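Spring update on the Galang community kitchen – for the grants team at Prolari

Hello all, and sorry this is a bit longer than the last one. April was busy and I'd rather put it all down while I remember it!

The big news is that the lunch club has moved to its new hours. We now open at half past eleven and serve until two, which suits the parents from the nursery much better. We've served 1,369 meals since the grant began, 245 of them in the past month alone, and the soup still goes first (leek and potato, every time).
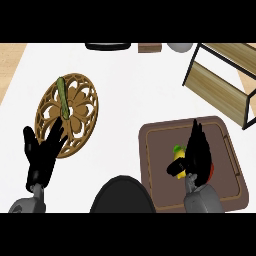
Money next. We've spent roughly 34 per cent of the food budget, a little under where I thought we'd be. Oil and rice cost more than I'd planned for, but the Trirkari growers gave us a very good price on onions and carrots, and that has more than made up for it. The one line I'm worried about is gas. The bill came in high over the winter and I'd like to move a small sum across from printing, if you're happy with that – we've hardly printed anything.

The evening cooking course has been lovely. We ran 2 groups, one for complete beginners and one for people cooking on a single ring or a microwave. The second filled up in a day and there's a waiting list, so I want to run it again before the summer. The recipe sheets need work, mind you. I'd written them for a family of four and half the group live alone.
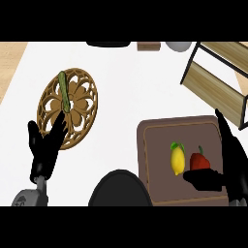
One of the beginners wrote on her feedback form that she'd stopped throwing away half a bag of salad every week, and could we please do a session on freezing things, and also start ten minutes later because of the bus. I've said yes to both.

Still to sort: the cold store at Pomovari is being repaired, so deliveries come to us in smaller loads for now and I'm doing an extra run each week. The hygiene refresher is booked for next month. I'll send the receipts separately, and please let me know about the gas money when you can.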